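Progress report, second quarter
Review of the Fesach bimanual kit for dish handling
Prepared for Tristar by Remedios Gatchalian, Pesow
May 8, 2026

The review compares the Fesach kit against the requirements Tristar set out in March. The question for this period was whether the kit can be used for rack loading and unloading as supplied, or whether we would need to change the fingers and the mounting.

Setup went as planned. Both arms share one rail, which keeps the distance between the bases fixed and saves a calibration step each time the cell is moved. The vendor's mounting plates fit without rework. Cable routing is the weak point of the hardware. The clips supplied hold the cable along the links, but the loops at the wrist have to be set by hand, and the manual gives no minimum length for them. We have asked Fesach for a figure.

The work in this period used bowls and a wire dish rack.
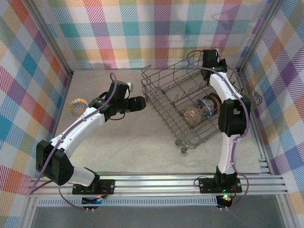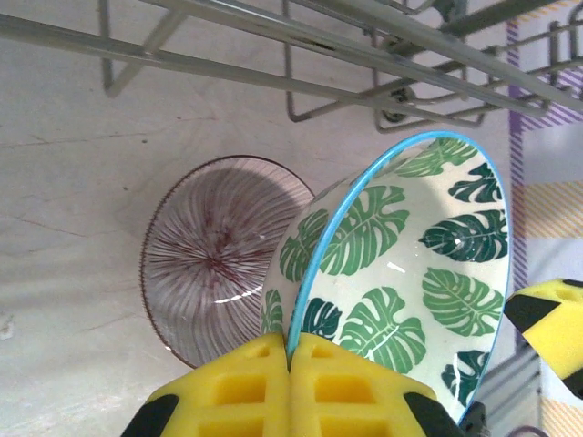
Patterned bowls and the wire rack at the Pesow cell.

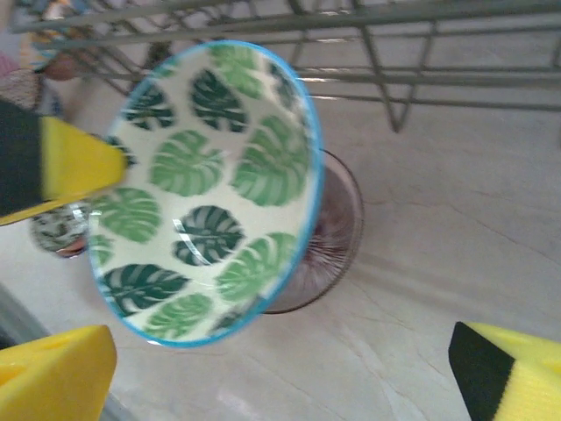
Bowls were chosen as the first item class because the rim gives a narrow grasp and the curved wall tends to rotate under load. We logged 100 rim grasps. Of these, 61 were completed with no operator input. Most of the remainder were stopped by the operator when the bowl turned between the pads before reaching the rack. Breakage was 2 bowls, both in the first week, before the closing force was lowered.

The force setting is the main open item. The kit's software offers a single value for both arms – adequate for identical tasks, less so when one arm steadies a dish and the other places it. Fesach states that separate values are planned but has not committed to a release. Tagle, our integration contractor, has written a small wrapper that sets them separately. It works, but it will have to be retested after each software update.

Pad wear has been low so far. Replacement takes over seven minutes per arm, mostly spent on the fasteners. We would like a quick-release part and have requested a quote.

Spending is within the approved budget. The spare wrist motor was ordered this quarter and is still on back order.

Work for next quarter:
Repeat the bowl series with separate force values.
Add plates and cups to the item set.
Measure cable wear at the wrist loops.
Obtain written support terms from Fesach.

We request that the loan of the kit be extended to cover this work. A recommendation on purchase will follow once the plate and cup results are in.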